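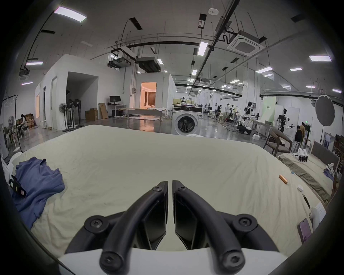

The hardest part of leaving the laboratory, in the view of Keegan Li, was learning to read someone else's results with no wish to repeat the experiment. Li completed a doctorate in polymer chemistry, spent four years in two postdoctoral posts, and then accepted a traineeship at Morrison, a firm of patent attorneys with offices in Melbourne and Vancouver.

Such moves are now a regular feature of graduate recruitment at the firm. For the intake that began in July, Morrison received 166 applications for technical trainee positions, of which 126 came from candidates who held a doctorate or expected to receive one within the year. Most had published. Few had read a patent from beginning to end.

Trainees are assigned to a supervising attorney and attend the Grindisar program, an internal course of evening seminars on drafting, prosecution and opposition. Each trainee prepares a set of claims for a simple household article in the first month. Li was given a garden hose coupling and submitted a draft of 800 words. It was returned with a single paragraph left standing.

"A scientist is trained to report exactly what was done," Li said. "The client needs protection for what a competitor might do next. I had to learn to ask what the invention would still be if you took half of it away."

The work itself is varied. On one file, Li assisted in the defence of a coating patent held by Stutatau, a manufacturer of marine paints, which required a close reading of laboratory notebooks and two visits to the company's test site on the harbour. On another, for the medical adhesives business Vesta, the task was to explain to the inventors that a poster shown at a conference had already disclosed the main result. The application was narrowed and filed on what remained.

Candidates often ask whether they will miss research. Li's answer is that some do, and that two colleagues from the same intake have returned to it. Salaries in the first year are modest, and the qualifying examinations must be taken alongside a full workload. Li set aside 30 hours a month for study and did not pass every paper at the first attempt.

The firm advises applicants to arrange a short placement before applying. Those still at university may do so through their technology transfer office, where they can sit in on interviews with inventors and see how a disclosure form is turned into a filing. Applications for the next intake should include a covering letter, an academic transcript and a one-page description, in everyday words, of a piece of technology outside the candidate's own field.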